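Cenlow death notice

A Cenlow death notice (also Cenlow card, or just "the card") is a short printed notice of a death, customary in the town of Cenlow and the villages along the Kalik road. Usually a single sheet, folded once. Posted on doors and at the bakery, later also run in the weekly paper.

Form. Name first, then age, then the house. Survivors listed oldest to youngest, in-laws in brackets. Place of burial last. No cause of death, no verse. The older cards had a black border, dropped when the Salazar print shop changed presses.

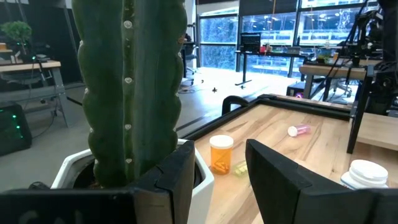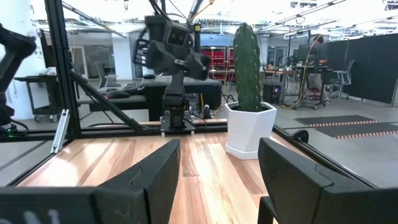 Potted columnar cactus, both views.

Custom. Card goes up the morning after the death and stays for seven days. Family takes it down, never a neighbor. In Kalik a second card is put up in June for everyone who died in the past year, a practise not found in Cenlow itself.

Collections. The largest set is the Skutirier collection, 173 cards, two of them handwritten. Most are undated so the order is partly guesswork. The catalog lists them by house and not by surname, which makes family research slow going.

Decline. Fewer printed now. Funeral homes post online and many familes skip the card altogether. The Salazar shop still takes orders, same day if the text is in before noon.

See also: Obituary; Memorial card; Kalik burial customs

Page last edited Tuesday, November 20, 2018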